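Right, a thread, as promised to the three people who asked. Can robots do the chores yet? I've been reading up on it all through December and I have opinions. 1/

Short version: some of them, slowly, if you tidy up first. (Which is my whole problem with the robot hoover, by the way. I spend longer picking up socks than it does hoovering.) 2/

We've got an Undik. It's brilliant on the kitchen floor and hopeless with the rug in the hall. Climbs on, has a think, reverses off, climbs on again. My mum finds it better than the telly. 3/

Now, shop floors. I did five years of stockroom work at Danetti and the job everyone imagines a robot doing is lifting boxes. Fine, boxes are easy! It was the little stuff that ate the day. Sachets of screws, clear plastic caps, the spare feet for chair legs. 4/

Ottar Midtbø used to run our returns bench and he could sort 100 of those bits while chatting about football. He did it by feel. I asked him last night if he thought a machine could take over and he just laughed and sent me a picture of his thumbs. 5/

What gets me is that picking up is the hard bit. Flat things, see-through things, things with no proper shape. You and I just sort of pinch and hope - a machine has to decide where to pinch before it gets there. 6/

And lots of the learning goes on in simulation now, so you can have 500 goes at dropping something and not have to sweep up after any of them. I'd have loved that at Danetti. 7/

Two arms over one table, a few flat pieces on a mat, and the left gripper open just above a small whitish bit you can partly see through. Exactly the sort of thing Ottar's thumbs are for.
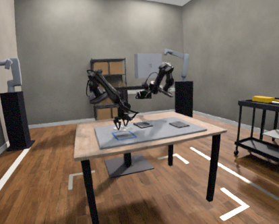 8/

So, my scores as of December 27, 2020. Hoovering: yes, minus rugs. Washing up: we've had dishwashers for ages and I still have to load the thing. Folding: not in my house. Sorting small parts: getting there, I reckon, and I'd like to see it done with a proper messy tray. 9/

Ironing I'm leaving out as I don't do it either. If anyone has one of the Nordin window cleaners, please tell me whether it manages corners - my sister wants one and I've said wait. 10/10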